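Landlord wants to charge me for floor finish after I used the wrong cleaner

Posted in Home & Repairs > Floors
Asked by Kwaku Quansah, 30/06/2025

I rent a second-floor apartment with wood-look flooring through the living room and hall. I moved in last November and for most of that time I just swept and used a damp mop. A few weeks ago I picked up a bottle of Giloline floor shine because the label said it was safe for all hard floors. I used it 3 times, always the full living room, and let it dry overnight with the window open.

After the last coat the floor went cloudy near the balcony door. You see it most in the afternoon when the sun comes in low. It feels a little tacky in socks, and every footprint stays. I tried going over it with plain warm water and that made streaks. I tried vinegar and water after that, same streaks.

I told the building manager because I have to give notice soon and didn't want a surprise. He works for Moller, who manage the whole block. He came up, looked for two minutes and said the finish is "burned" and the boards would have to be replaced by their contractor, Schwerdtfeger. He mentioned $76 per board and said it would come out of my deposit. He did not put any of this in writing. 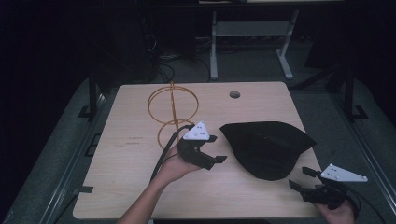 My lease says I am responsible for "damage beyond normal wear" and has nothing in it about which cleaners to use. There was no care sheet in the move-in folder either, I checked. So what I need to know is:

Is the finish really gone, or is this something sitting on top that can come off?

If it can come off, what do I use? I don't want to make it worse before the walk-through.

Can they charge me for new boards without letting me fix it first?

I don't have the flooring brand. There are no spare boards in the closet. The edges have a small bevel if that helps anyone.

Ute Ruppert
Member, Floors and Tile

Almost certainly buildup. Shine products leave a thin layer of acrylic or wax. On a factory-finished floor it has nothing to soak into, so it sits on the surface and dries unevenly. Three coats in a few weeks is plenty to turn it cloudy. Vinegar won't touch it, and you should stop using it anyway because it can dull some finishes over time.

Test before you do anything else. Pick a spot inside a closet where you used the shine. Put a few drops of household ammonia in a cup of warm water, wet a white cloth, wring it out hard and lay it on the spot for a minute or 2. Rub gently. If the cloth comes up gray or sticky and the floor under it looks even, the finish is fine and you are only removing the polish.

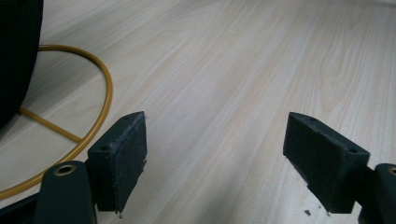
Light wood-look plank floor in daylight. Glare like this near the top is normal and doesn't mean haze. Check from more than one side.

If the test goes well, work in sections no bigger than a bath towel. Wipe on, wait, wipe off, then go over it again with a second cloth and clean water. Change the cloths often – most streaks come from moving dirty liquid around. Never pour anything on the floor. The seams are the weak point and swollen edges can't be undone.

A polish remover such as Sollex will also do it if the ammonia is too slow. Read the label first and open the windows. Do not mix either one with bleach. Set aside a full afternoon. I did a room of about your size for my sister and my knees hurt for days.

After that, use a damp microfiber mop and nothing that says shine, polish or restore.

guest_tenant

dont let them take your deposit over this. happened to me, they wanted over 40 dollars for a "scratch" that wiped off with a wet rag. just tell them no and take pictures of everything

lowell_p
Member

I can only speak to the lease part. It depends on your state, but in most places a landlord can only deduct what it reasonably costs to repair the damage, and has to send you an itemized list. If a cleaning fixes it, replacing boards would be hard to defend.

Write to the manager now, by email. Say what product you used, that you believe it is residue, and that you plan to remove it before you move out. Ask for the estimate in writing and ask who inspected the floor. Keep it short and polite. Then take dated photos before and after, and ask for a walk-through while you still have the keys.

Your city or county may have a free tenant line. Call them with the lease in front of you.

Kwaku Quansah

Did the closet test tonight. The cloth came up gray and the patch looks the same as the hallway did when I moved in. I'll do the rest on Saturday and I've sent the email to Moller. Thanks Ute and Lowell.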